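Fadime Tuncer
@fadimetuncer

I get asked once a month or so whether I'd buy a home robot yet. Short answer: no. Long answer is this thread, and it's mostly about drawers.

Background for new followers: I ran the back room of a kitchen supply store for a long time, and I still consult for small shops on layout and staffing. Owners keep sending me videos and asking if they can skip the next hire. So I watch a lot of these.

The latest one going around is from Vedeo. Robot clears a counter, puts things in a drawer, closes the drawer. Lovely music. Six people sent it to me in one morning.

Watch it with the sound off. There's a cut between the hand reaching for the drawer and the drawer being shut. Maybe that cut is for pacing. I've edited video, I know it happens. But the cut is sitting right on top of the part I wanted to see.

Picking up a soda can is mostly a solved problem, as far as I can tell. It's stiff, it's the same shape every time, and it stands there waiting for you. Fine. Good. I'm happy for everyone involved.

A crumpled chip bag is a different animal. It has no real shape. Squeeze the wrong spot and it slides or folds, and you can't tell from looking whether there are crumbs left in it. My nephew is four and he knows to hold it by the top and shake it.

And then there's the question that comes before any of the grabbing: which of this stuff is trash? Snack bag, sure. Can, depends if it's finished. Bowl, depends what kind. Something small, dark and flat that might be a wallet - please do not guess.
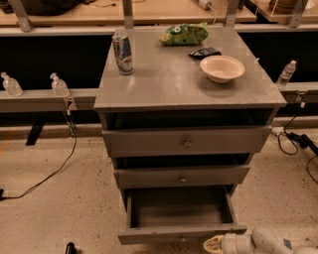 A person sorts that out in a second and doesn't notice doing it. You look at the top of the cabinet and you already know what goes in the bin, what goes in a drawer and what you leave right where it is until someone claims it.

The demos skip this by telling the machine ahead of time. "Put the can in the bottom drawer." OK, but now I'm the one doing the thinking, out loud, one item at a time. I could have had the can put away before I got to the end of the sentence.

Back to drawers. A drawer with one little round knob in the middle is about the cheapest and most common kind there is, and it's mean. There isn't much to hold on to. Pull a bit off to one side and the whole thing racks and jams. Every old shop cabinet I've ever owned had one drawer you had to lift and wiggle.

Thulani Lekota, who used to fix fixtures for us, could open a stuck drawer with his hip while holding two boxes. I've never seen that in a product video.

Also: drawers get left partly open. All of them, all day long. So before the robot puts anything away, it has to work out which drawer is open far enough to use, which one is only open a crack, and whether the one sticking out is in the way of its own arm.

I asked about this at a trade day in Geltville in July. Surnora had a booth with a unit doing cabinet tasks. I asked the rep if I could leave the top drawer open a little before the next run. He said the demo was "set up for a closed start." He was perfectly nice about it.

So I asked how it did on a closed start. He said 54 out of their last 60. I said that's decent. Then I asked what the other ones looked like, and he started telling me about the battery.

To be fair to him, 54 out of 60 is way better than what I saw two years back. I'm not going to pretend there's no progress. The arms are smoother, they don't slam into things the way they did, and they recover from a bad grab more often.

But do the shop math. Say a closing shift has 300 small put-away motions in it. That's not crazy for a busy counter. Miss one in ten and you've got 30 things on the floor, in the wrong drawer, or half in and half out. Who goes and finds them? The person you didn't hire.

Cengiz Aksoy replied to me on the last thread that a new hire also gets things wrong. True! I've trained plenty. The difference is I tell a new hire once that the wallet goes to the register, and by the second week they're telling the next new hire.

Then there's the floor. Look down in any back room. Cables, power bricks, a box somebody meant to move. People step over a loop of cord without breaking off their conversation. For anything on wheels, that's either a wall or a tow rope.

The standard answer is "tidy the floor first." I agree, you should tidy the floor, cords are a trip hazard for humans too. But tidying the floor is the chore. If I have to do the chore so the machine can do the chore, I'd like a discount.

Water bottles are another one that gets waved through. A clear bottle, partly full, balanced on a narrow rail or the lip of a bench. Clear plastic is hard for cameras, the weight changes with how much is in it, and if you knock it, now you have a wet floor next to a power adapter.

What would change my mind? I've got a list and I've had it for a while.

One run, no cuts, at least an hour long. I don't care if it's boring. Boring would be a great sign.

Somebody who doesn't work for the company messes up the surface and the drawers beforehand. I'll volunteer. I'll bring my own chip bags.

Show me the misses. Put them on screen with a counter. Catterall did something close to this with their shelf-stocking trial and I trusted them more afterward, even though the numbers were worse than everyone else's.

And tell me how many people were standing by. If there's one person with a hand on a stop button for each robot, that's a staffing plan, and I'd like to see it priced like one.

Where I do think it's close: repeat jobs with stiff items and a fixed spot for everything. Moving full totes. Floor scrubbing after hours in a big open space. I've recommended a scrubber to two clients and would again.

Where I don't: clearing a surface that real people have been using. Your desk, your break room, the cabinet where everyone dumps their lunch and their pockets.

Someone's already asking what price I'd say yes at. With the drawer thing fixed and no babysitter, I'd pay up to 500 a month for a shop. For my own kitchen, nothing yet. I can put away a bowl.

Muting replies for the evening, I have inventory in the morning. If you have an uncut video, send it. If it has music, please don't.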